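Flerico Residence Hall – Frequently Asked Questions

Study Rooms and Shared Spaces

Who may reserve a study room?
Any resident of Flerico Hall or Jirkcombe House may reserve a study room. Guests may attend but may not hold a reservation in their own name. The resident who makes the booking is responsible for the room until it is handed back.

How far ahead can I book?
Reservations open 11 days before the date of use and close at 6:00 p.m. the evening before. Rooms that remain open after that hour are available on a walk-in basis. Please sign the sheet at the front desk when you enter.

How long may I keep a room?
A single booking may run up to three hours. You may hold two bookings in the same week. During the December examination period the limit is one booking per week, and the Abbasi Room is set aside for group work only.

What is the seating limit?
The Abbasi Room and the Dravum Room together seat 40. Chairs may not be moved from one room to the other without approval from the Residence Office.

May I eat in the study rooms?
Covered drinks and cold snacks are permitted. Hot meals must be taken in the dining room. Spills should be wiped up at once with a soft, damp cloth. Cleaning sprays and rough pads dull the finish on the tables and should not be used.
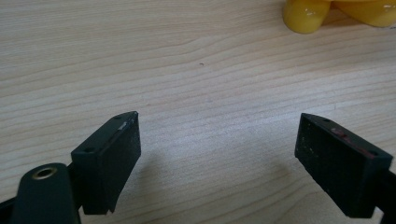 Residents who find a mark or scratch on arrival should report it to the front desk before they begin work. Damage that has been reported in this way will not be charged to the booking. Damage found afterward may be charged at the cost of repair, up to a limit of $300 per incident.

May I put posters or notes on the walls?
Only on the cork boards. Tape and putty are not allowed on painted walls or doors. Items left on the boards are removed at the end of each month.

Is printing available?
Yes. The printer is in the hallway outside the Dravum Room. Each resident receives 2,000 black-and-white pages per academic year. Unused pages do not carry over, and they may not be transferred to another resident. Color printing is billed to the resident's account.

What happens if I do not show up?
A room that has not been claimed within 20 minutes of the start time is released. Residents who miss three bookings in one term lose the right to reserve until the next term begins. They may still use open rooms as walk-ins.

Can I cancel or change a booking?
Bookings may be changed or canceled through the resident portal at any time before the start of the session – there is no fee. Changes cannot be made by telephone.

Whom do I contact with a complaint or an appeal?
Please write to Wagner Figueiredo, Residence Manager, at the Residence Office on the ground floor. Appeals of damage charges must be received within two weeks of the notice and should include the date of the booking and the room name. A written reply is sent to the resident's hall mailbox.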